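Flikent Animals and Tray Set, reviewed after five weeks

I bought this set for my two nephews, who stay with me on weekends. It comes from Flikent, a small toy company, and my neighbor Usha Joseph recommended it to me. The animals stand on their own legs, also on carpet if you push them down a little. The shapes are simple but easy to recognize. I like that the long necks do not bend.

The tray is light blue plastic with raised sides. At first I thought it was only packaging -- I nearly threw it out. Now it is the part we use the most. The boys sort the animals into it before dinner, and then it goes on the shelf.

What I like less: the paint on the hooves became pale after washing, and the instruction card has very small letters. The price is also a bit high for what you get. I wrote to the shop about the paint and Rochelle Yazzie answered the next day, very politely, with an offer to exchange the pieces.

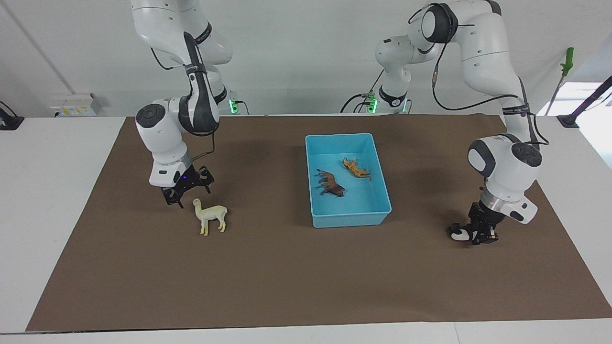
Can the tray go in the dishwasher?

The card says to wash it by hand in warm water, so I do that and leave it to dry on a towel.

I give it 4 out of 5. For a child who likes farms it is a good present, and I will probably order a second set in April.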